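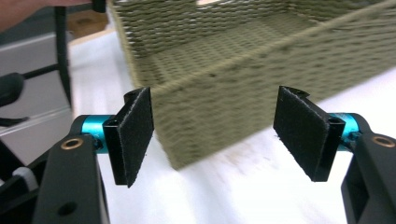

Dilruba Seneviratne, Nelu Cozma and Vlasta Kos
Berchtold Centre for Community Health
Dec 7, 2022

Figure 1. Open-topped woven basket.

3. Where households keep their first aid supplies

3.1 Background to the home visits

The postal survey described in Section 2 went to 4,000 addresses in Clemavwood and asked whether the household owned a first aid kit. It did not ask where the kit was kept or whether the people living there could reach what they needed when someone was hurt. Earlier work by the Centre had suggested that ownership alone is a poor guide to readiness. A household may own a full kit and still treat a burn with whatever is nearest to the sink.

The home visits were planned to fill this gap. Of the households that returned the survey and agreed to further contact, 39 were visited. Each visit was made by two members of the study team, one of whom spoke the main language of the home. Visits to Parkari-speaking families were led by Shiuli Mondal, with a written guide that had been translated and then checked by a second reader. All adults present were invited to take part, and the person who had filled in the survey was not treated as the only source.

3.2 What was asked

Each visit began with a short spoken task. The team named a common injury (a cut from a kitchen knife, a scald to the forearm, a child's nosebleed, a twisted ankle) and asked an adult to fetch what they would use. The time taken was noted, but no one was told to hurry. The adult was then asked to explain the choice of items and to say what they would do first, before any dressing was applied.

A set time limit of 10 minutes was placed on each task. It was reached only where the person believed that a kit was in the house and could not find it. In those cases the team ended the task and moved on to the interview.

The interview covered four matters: who had bought or put together the supplies, when they had last been used, whether anything had been replaced, and whether visitors or older children would know where to look. Answers were written down at the time and read back. We did not record sound, following advice from two community partners that recording would make some families less willing to speak freely.

3.3 Findings

In 24 of the homes visited, supplies were kept in more than one place. The usual pattern was a closed kit on a high shelf or in a car, with a second and much smaller group of items near the kitchen. The second group held what was used from week to week: plasters, a tube of antiseptic cream, a roll of tape, sometimes a bandage left over from an earlier injury. Several adults did not think of these items as first aid supplies at all and had left them out of their survey answers.

The kind of container mattered less than we had expected. Closed plastic boxes, drawers, biscuit tins and open woven baskets (Figure 1) were all found in use. Adults who kept supplies in an open container tended to describe its contents more correctly when asked to do so without looking. Those with a sealed kit more often named items that were not in it. The sample is small, and we would not wish to press this point far, but it agrees with comments made in the interviews. One mother of three described her boxed kit as 'for a proper accident' and said she had never undone the zip.

Open storage has a clear cost in homes with young children. Painkillers were found alongside plasters in a number of these containers, within reach of a child standing on a chair. Where this was seen, the team raised it at the end of the visit and left a printed sheet on the safe storage of medicines. We hold that medicines should be locked away and out of reach in every case, and that dressings and gloves may be kept where they are easy to see. Advice that treats the two together – as most of the leaflets we collected in October did – gives families a choice between safety and ready access that they do not need to make.

Knowledge of first steps was uneven. Cooling a burn under running water was widely known, though few adults gave a long enough time for it. Firm pressure on a bleeding wound was named less often than washing it. Tilting the head back for a nosebleed, which is no longer advised, was still the most common answer among adults who had learned first aid at school.

3.4 Limits

Households that agreed to a visit are likely to be more confident than those that did not. The tasks were carried out calmly, in daylight, with no one hurt. We therefore expect that the times noted are shorter than they would be in a real emergency. Two visits were cut short for family reasons, and their interview answers are incomplete; they have been kept in the results on storage and left out of those on knowledge. Coding of the written notes was carried out by Aurelia Fankhauser and checked by the third author. Differences were settled by going back to the notes, and the remaining cases are listed in the appendix.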